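# The Last Reel at the Wojcik 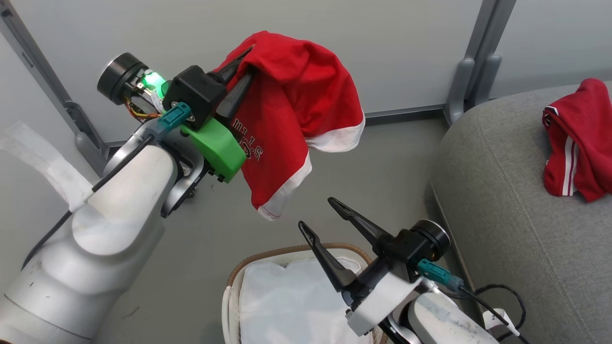
*A red T-shirt with white trim, held up at the end of the arm.*

Leonora Cabanatuan had been promised a camera crane, and what came off the truck in February was a crate of lenses and an apologetic note from the rental house in Kindia. She read the note twice, folded it into her coat pocket, and went to find Emiliano Peñalver, who was up in the balcony of the old Wojcik theater eating soup out of a thermos lid.

"No crane," she said.

"Then we'll carry it," said Emiliano, and he went on with his soup, because he had shot 26 pictures in his life and had carried the camera through most of them.

It was to be the final shot of *Zencombe*, a long glide over the heads of a full house while the hero's last film played to people who had stopped believing he would ever finish it. Leonora had dreamed that shot when she was 26 herself, and now she was 58, with five days left on the schedule and a producer who phoned every evening at supper time just to breathe at her.

They had 83 extras, most of them from the neighborhood, and a good many of those had seen their first movie in that very room – one lady in a green hat could point to the seat where her husband had proposed to her during a Western, and she did point to it, to anyone who came near with a clipboard.

Emiliano walked up and down the aisle all morning with the camera on his shoulder, bending his knees like a man crossing a stream. On the first take he bumped a seat. On the second the projector bulb gave out with a pop, and everybody clapped.

On the third, he stopped halfway. Leonora, at the monitor, opened her mouth to call it and then saw what he was looking at. The lady in the green hat had forgotten all about the movie she was supposed to be watching. She had turned to the empty seat beside her and was whispering to it, quite happily, with the light going over her face.

Leonora let the film run until there wasn't any left in the magazine.

"That wasn't the shot," Emiliano said, when he had set the camera down and gotten his breath back.

"No," said Leonora, and she went to ask the lady whether she'd like some soup.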